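4.2 Masking out the robot's own hands

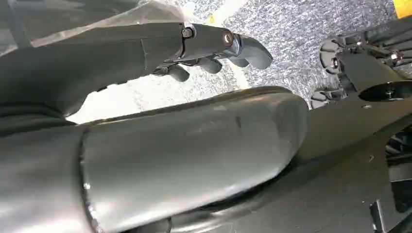
Figure 7. Wrist camera view with both hands and a foreground finger against speckled carpet.

So, self-occlusion. We knew it would bite us at some point, and Figure 7 shows how bad it gets! One finger takes up most of the lower half of the view, and nearly everything on the robot is the same charcoal gray, so our first color-based mask was hopeless (it also grabbed the darker shadows). I spent most of November trying to tune it anyway, which I don't recommend.

What we ended up doing in Flulis is simpler. We take the joint angles, render the hand meshes from the wrist camera's pose, and grow the outline by 12 pixels to soak up calibration error. Anything inside goes to the planner as "unknown" – we tried "free" first, and Dolan happily planned paths straight through our own thumb. The silver bolt heads gave us extra trouble in the depth estimates, as small shiny things do, but the rendered mask covers those too.

The renderer runs at 100 Hz and the mask adds 7 ms per image on the Lerow controller. We still get slivers along the fingertips when the fingers are curled, and I suspect the mesh for the rounded tips is a bit too skinny. For now we drop any leftover region under 18 pixels and carry on.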